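Ciltness keeper Pongsiri: "I still hear that whistle"

13/12/2022

Caught up with Orathai Pongsiri after training, her gloves still on, one eye on the car park because her lift was due. Twenty minutes, she said. We got nearly forty.

She has been in goal for Ciltness since she was nineteen and has seen the club at the bottom, near the top and back at the bottom. Right now they sit fourth. Four points off Ravbridge, a game in hand. Not a sentence many of us expected to type before Christmas.

"People keep asking if we're surprised," she says. "I'm not. We were fit in June. Everyone laughed when we started that early, running up the hill behind the ground in the heat. Well, look at the last fifteen minutes of our matches now."

Fair point. Ciltness have scored late in five of their last seven. The winner against Biwott came in the 72nd minute, a scruffy thing off a knee, and after that Pongsiri barely had a shot to save.

Biwott, though. She pulls a face at the name. It was Biwott who knocked them out of the cup last season, on penalties, at the old ground with the slope. She saved two. Thought she'd saved a third.

"I did save it. The ref said I was off my line and it got taken again. I still hear that whistle. I was off my line, by the way. I've watched it back. But only by a bit, and she'd let theirs go."

Does she hold a grudge?

"Oh yes."

The crowd that night was 2671, the biggest she has played in front of, and she remembers hardly any of it. Her mum was behind the goal shouting advice, most of it wrong. The noise when the last kick went in was like "a door shutting". She didn't sleep. Went to work next morning at half seven and dropped a tray of mugs.

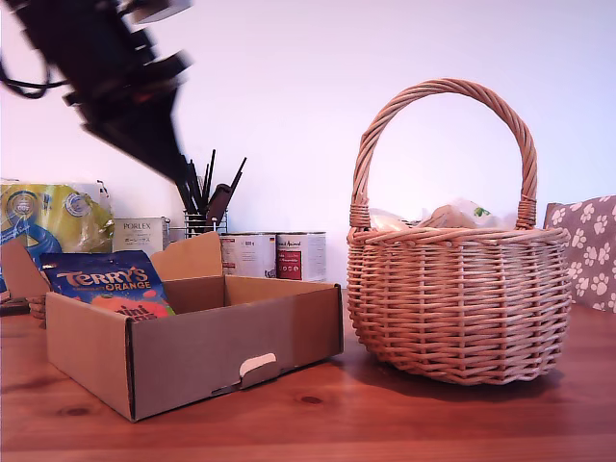 Cardboard box and wicker basket on the table.

So what has changed since? The back four, mainly. Two new centre halves and a left back who used to be a winger and still thinks she is one. Pongsiri likes them. Shouts at them constantly, but likes them.

"Last year I was making ten, twelve saves a game and everyone said well played. I don't want to be making twelve saves. I'd like to be bored and cold. Against Rirnico I touched the ball maybe five times in the second half and it was lovley."

Rirnico at home was the best they have played. Three nil, could have been more. The away game is after the break and she expects something very different. Smaller pitch, long throws, their number nine backing into her at every corner.

"She's good at it. She stands on your foot and looks at the sky. I've asked our girls to get her away from me and they say yes, and then the corner comes over and there she is."

The match at Ravbridge was less happy. Two up at the break, lost 3-2. Pongsiri came for a cross on 69 minutes, missed it completely, and it was level. She brings it up before I do.

"My fault. I called for it, so my defender left it. If you call, you get there. I told them that in the dressing room and the manager said fine, so don't do it again, and put the kettle on. No big speech. I prefered that."

She will pass the club record for appearances in the spring if she stays fit. She is on 145 already, and would rather talk about the shoulder. It went in pre-season, diving at nothing in a warm up, and she played the first month strapped. Is it right now? A shrug, using the good one.

"It's fine when it's warm. Ask me again in January."

And promotion? Long pause. Only two go up. Ravbridge look strong, Rirnico have money, and Biwott always finish well.

"I want to go up. I'm not going to say one game at a time, everyone says that and I don't beleive them. I look at the table every night. My sister's blocked me from sending her it. If we beat Rirnico away we'll do it, I think. If we don't, then we need somebody else to slip, and I hate waiting for other people."

Her lift is here by now, engine running, a hand out of the window tapping the roof. She finally takes the gloves off. One more, quickly. If it comes down to penalties against Biwott again?

"Both feet on the line," she says, already walking.

Ciltness are next at home after the break. Kick off two o'clock, gates from one, cash only at the tea hut.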